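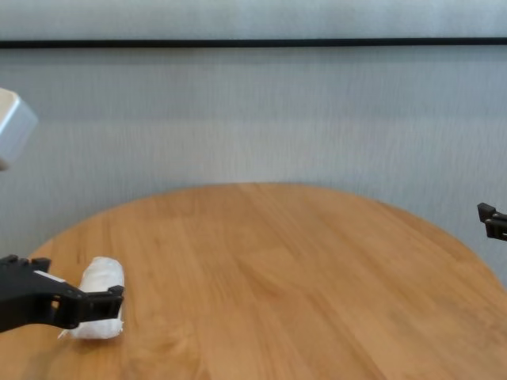
모래 속 석류석은 어디서 왔을까: 달트사이드 하천 모래 조사 보고서

1. 시작하게 된 이유

처음부터 모래를 하려던 건 아니었어요. 원래 우리 조는 화산암 박편을 보려고 했는데, 암석 절단기 예약이 학기 끝까지 꽉 차 있더라고요. 그래서 자르지 않아도 되는 걸 찾다가 모래로 왔습니다. 달트사이드 마을을 지나는 하천에 가 보면 물굽이 안쪽에 불그스름한 띠가 보이는 곳이 있어요. 저는 녹슨 쇳가루인 줄 알았는데 돋보기로 들여다보니 분홍색 알갱이가 잔뜩 섞여 있었고, 그게 석류석이라는 걸 알고 나서는 (조금 흥분해서) 주제를 그날 저녁에 바꿔 버렸습니다!

궁금했던 건 간단해요. 석류석이 상류의 편암 지대에서 내려온 건지, 아니면 하천 옆 빙하 퇴적층이 무너지면서 섞인 건지. 둘 다일 수도 있고요.

2. 시료 모으기

시료는 9월에 채취했고 지점은 모두 8곳입니다. 상류 쪽 코펜스 다리에서 시작해서 하구 바로 위까지 내려왔어요. 지점마다 모래를 320 g씩 담았는데, 주방 저울을 들고 다니느라 좀 번거로웠습니다. 봉투에 유성펜으로 번호를 썼더니 물이 묻은 손으로 만지다 두 개가 지워졌어요. 다행히 현장 수첩에 순서를 적어 두어서 복구는 했는데, 다음에는 종이 라벨을 봉투 안에도 하나 넣을 생각이에요.

그리고 다리 바로 밑은 피하는 게 좋습니다. 공사할 때 들여온 자갈이 섞여 있을 수 있어서, 우리도 첫 지점은 다리에서 상류 쪽으로 한참 걸어 올라가 다시 팠어요. 장화를 안 신고 간 저는 후회했고요.

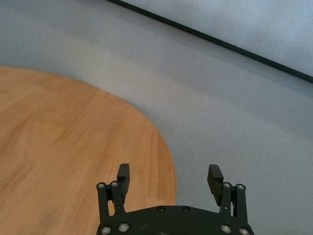 아르투로 아마토는 중간 발표를 듣고 나서, 붉은 띠에서만 모래를 퍼 오면 석류석이 많은 게 당연하지 않으냐고 물었어요. 물살이 가벼운 석영을 먼저 쓸어 가고 무거운 알갱이만 남긴 자리인데, 그걸 하천 전체의 비율처럼 말하면 안 된다는 얘기였죠. 듣는 순간 얼굴이 화끈했습니다. 맞는 말이었거든요. 그래서 지점마다 띠가 없는 평범한 모래를 다시 떠 왔고, 아래 결과는 전부 두 번째로 뜬 시료에서 나온 거예요. 첫 번째 시료는 관찰용으로만 썼습니다.

3. 골라내고 세기

말린 모래를 체로 쳐서 고운 모래 구간만 남긴 다음, 실렉(Cileck) 선광 접시에 물과 함께 넣고 살살 돌렸어요. 접시 돌리기는 말로 들으면 쉬운데 처음 하면 무거운 것까지 같이 흘려보냅니다. 저는 대야를 밑에 받쳐 두고 흘린 걸 도로 주워 담으면서 연습했어요. 손목에 힘을 빼고 한쪽으로 기울인 채 톡톡 쳐 주는 동작이 제일 잘 맞았습니다.

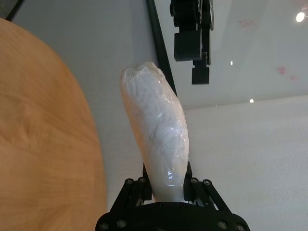 남은 무거운 광물에서는 자석으로 자철석을 먼저 뺐어요. 자석을 비닐로 한 겹 싸 두면 나중에 알갱이를 떼어 내기가 훨씬 편해요. 그다음 로바리(Lovari) 실체현미경을 25배로 맞추고 격자판 위에서 알갱이를 하나씩 셌습니다. 전 지점을 합쳐 1,422개! 눈이 빠지는 줄 알았어요. 같은 칸을 둘이 따로 세어 보고, 결과가 다르면 처음부터 다시 세는 식으로 했습니다.

헷갈린 건 석류석과 붉은 기가 도는 석영이었어요. 석영은 겉에 산화철이 묻어서 붉어 보이는 경우가 많고, 바늘로 굴려 보면 색이 고르지 않아요. 석류석은 속까지 색이 들어 있고 면이 반듯하게 남은 것도 있었습니다. 그래도 애매한 건 억지로 나누지 않고 '미정' 칸에 넣었어요.

4. 결과

석류석 비율은 코펜스 다리 쪽 시료에서 가장 높았고, 하류로 갈수록 줄다가 빙하 퇴적층 절벽을 지난 바로 다음 지점에서 다시 올라갔어요. 이 그래프를 그렸을 때 저희끼리 꽤 시끄러웠습니다. 알갱이 모양도 조금 달랐어요. 상류 것은 모서리가 살아 있는 게 많았고, 절벽 아래 것은 둥근 알갱이가 섞여 있었습니다.

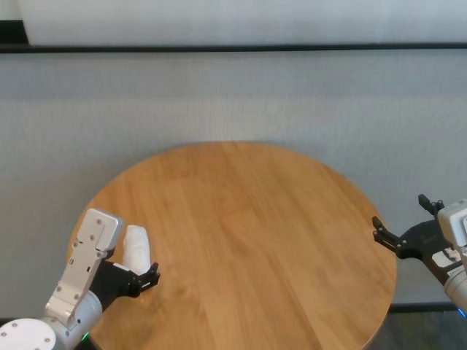
그래서 지금 생각은 석류석이 두 군데서 들어온다는 쪽이에요. 다만 절벽에서 직접 뜬 시료가 없어서 아직 추측입니다. 절벽 밑은 돌이 떨어질 위험이 있어 출입이 막혀 있거든요. 비가 온 뒤에 굴러 나온 흙이라도 허가를 받아 채취할 수 있는지 문의해 둔 상태예요.

5. 아쉬운 점과 다음 계획

화학 분석을 못 한 게 제일 아쉬워요. 석류석도 종류가 여럿이라 철이 많은지 망가니즈가 많은지를 알면 출처 얘기를 훨씬 자신 있게 할 수 있을 텐데, 현미경만으로는 거기까지 못 갑니다. 또 체의 눈 크기를 하나만 쓴 바람에 굵은 알갱이는 통째로 빠졌어요. 다음 학기에는 체를 두 단계로 나누고, 지류 쪽에서도 시료를 뜨려고 합니다.

세어 둔 알갱이는 지점별로 슬라이드에 붙여서 지구과학실 서랍에 넣어 두었어요. 보고 싶은 분은 꺼내 봐도 되는데, 뚜껑은 꼭 닫아 주세요.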